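Kusuma Laundry Basket and Zivon Ottoman: what you get for the money
October
By Calum Purves
Print this page | E-mail this page

We sell two things for the corner of the house where clean clothes pile up, and I have been asked to write the page for both. I run the floor at Stekemix, I fold laundry for a household that plays a lot of basketball, and I have read enough storage catalogs to be suspicious of the word "solution." A basket holds clothes. An ottoman gives you somewhere to put your feet, or the clothes you meant to fold on Sunday. If a page tells you either one will change your mornings, close it.

The Kusuma basket

The Kusuma is a plastic laundry basket with a curved rim and rows of small round holes in the side. It weighs very little and it costs very little. The holes are there for air, and the maker's leaflet makes a great deal of this. I'm less impressed. A damp uniform stuffed in the bottom of a basket with holes in it will smell by the next day, same as it would in a bucket. If the load has come in sweaty, hang it over something first. If it is clean and dry, the holes make no difference at all, except that drawstrings find their way into them.

What the basket does well is take up space in a reasonable way. You can drop a couple of big jerseys in without pushing them down, and you can get them out again without tipping the whole thing on the floor. The rim is the part worth checking in any plastic basket. Cheap ones are left with a sharp line where the plastic came out of the mold, and a mesh jersey dragged over that line will snag. I ran a hand along the rims in our last delivery and sent a few back. The rest were fine. Wahyudi Sutanto in our stockroom thinks I am fussy on this point, and he may be right, but he doesn't own any mesh.

The color is sold as white. Under some lights it looks a bit pink or beige, and customers have asked whether theirs has yellowed. It hasn't. Look at it in your own laundry room before you cut off the tag, and if the shade bothers you, bring it back.

Do not buy the matching lid. We stock it because people ask. It sits on top of a full basket like a hat and slides off when you take the stairs.

The Zivon ottoman

I was harder on this one, because it costs a good deal more. The Zivon is a low, soft block with rounded sides, covered in light gray woven fabric with a fine speckle in it. A seam follows the curve of the top edge. The top is slightly domed, and that shape matters more than the showroom would like you to think. A mug will not stand on it safely. Neither will a tidy stack of shirts past a certain height. A heap of clothes, on the other hand, stays put, and so do feet.

There is no storage inside. The Grultell ottoman we carried before this one had a lift-up top, and plenty of customers assume the Zivon has one too. It doesn't, and pulling at the seam to find out is hard on the seam.

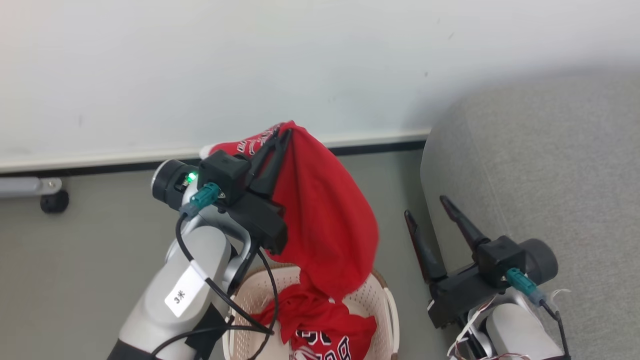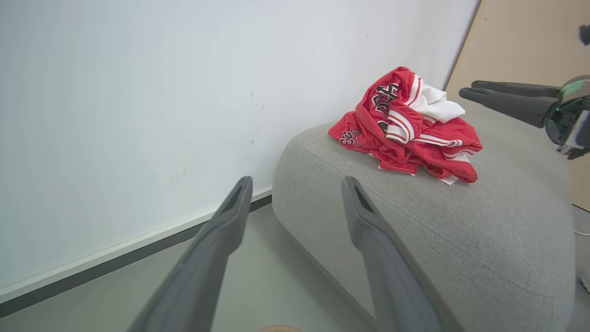 Team kit is the fairest test I know for either product, so that is what I use. Basketball jerseys and shorts are slippery and bulky, they won't hold a fold for long, and the printed numbers go stiff and push the rest of the pile out of shape. Red is also the color most likely to cause trouble on pale fabric. I would not leave wet red clothing on the Zivon for any length of time, whatever the care card says. The card says "resists everyday marks," and I have asked the supplier twice what an everyday mark is. I am still waiting for an answer. Dry clothing is no problem, and I have had a week's worth on mine at home without any color coming off.

The speckle in the weave helps with lint and dust. It does nothing for spills. Blot them, use cool water, and keep the scrubbing brush away from it. The cover does not come off, so you can't put it in the machine. If you have small children who eat yogurt on the furniture, I would look at something in vinyl.

Do you need both?

Probably not. The sales sheet I was handed suggests them as a pair, with the ottoman as a "folding station" and the basket on the floor beside it. I tried it that way for a month. The height is wrong for folding if you are standing up, and my back told me so by Thursday of the first week. It works if you sit on the floor or on a low couch and pull things out of the basket one at a time. Sleeves in, shorts in half, shorts on top of the jersey, number facing up so you can see whose it is. For anything bigger than a towel, use the bed.

If you already have a table or a bed near the dryer, buy the basket and leave the ottoman alone. If you want a footrest that can take a load of washing now and then, the ottoman is a decent one and you can carry the washing to it in whatever basket you own.

Questions that come up at the counter

Will the basket crack? Any plastic basket will if you carry it by one side when it's full. Use two hands. We had one back with a split below the rim, and the owner admitted he had been standing on it to change a bulb.

Can I sit on the ottoman? Yes. It is soft, and you will sink a little. Vilém Brabec, who handles our returns, has had only one back for sagging, and we replaced it.

Does the gray match the Zivon couch? Close, but I would not promise it. Take a fabric swatch home. They are free, and we have a drawer full.

Will it slide? On a smooth floor, a little, if you push off it with your heels. On carpet, no.

Prices and stock

The basket is item 60 and the ottoman is item 401 on the order form. Item 400 is the older Grultell, which is discontinued, and people write that number down by mistake every week, so please check before you send the form in. Delivery is free on orders over $200. The ottoman comes in one box and needs no assembly. Baskets ship nested and the price is for one.

Returns are accepted if the item is clean. For the ottoman, keep the box until you are sure, as it is an awkward shape to wrap. Tullio Parisi takes phone orders in the mornings and can tell you what is on the shelf that day.

Print this page | E-mail this page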